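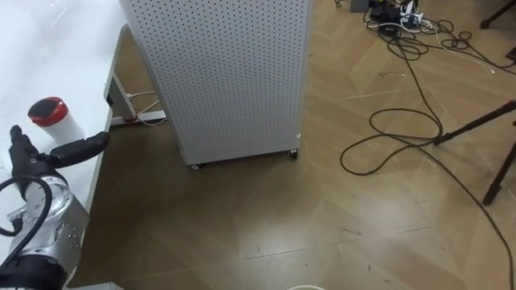 Setting up a new pickup task used to take most of an afternoon and now fits into a coffee break, one pilot customer told Skusent during the trial of Tavmont, the company's new task kit for two-armed robots.

Skusent opened orders for Tavmont on Monday, August 27, 2018. The kit combines grasping software, a task editor and remote support, and is meant for small objects found in homes and offices: cups, lidded containers, buckets and the like. It ships with 63 ready-made tasks. A new one can be added in 15 minutes from the task editor, with no programming.
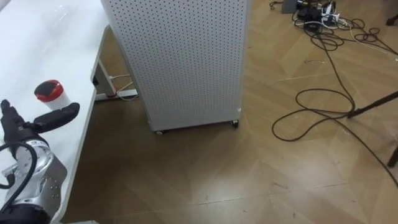
PRODUCT DETAILS

Tavmont handles the approach to an object and the closing of the fingers as separate steps, so an operator can stop between them and correct the arm position. Settings are saved per object – a change made for one container does not affect the others.

The kit was tested at 17 sites over the summer. Most requests from those sites were about reaching objects close to a table edge, and the approach step was rewritten as a result.

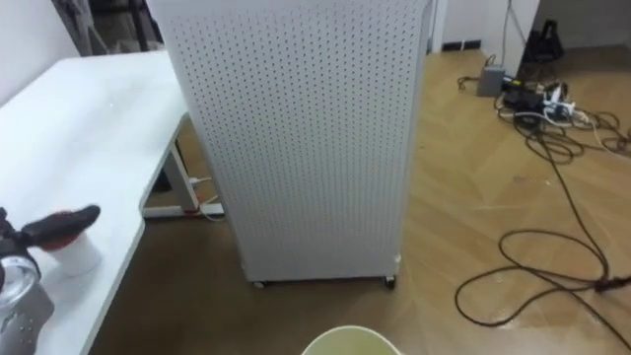 Gripper fingers next to a small white cup on the desk.

Tavmont also covers tasks that use the whole body, including walking while holding an object by its rim.

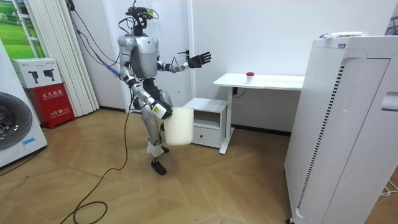
These whole-body tasks are part of the standard license and need no extra module. They do require a robot with legs and at least one multi-fingered hand.

Price and availability

The license costs $800 per month per robot, support included. Orders are handled by Skusent directly and by its resellers Laaksonen and Stultura. Existing pilot sites keep their saved tasks when they move to the paid version.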